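Rule 7 at the Fistport kitchen was older than the robot. Two hands on a plate, or leave it where it is.

Berhe had learned it in May, off a card by the door. It slowed down at the little table and brought its left fingers up to the orange plate.

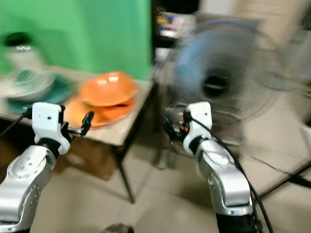
Berhe at the table, left hand first.

The right hand was still out past the table, near the fan. One hand, then. Berhe stopped and read the rule back to itself. The bowl stayed on its plate. It waited for the other arm to come around.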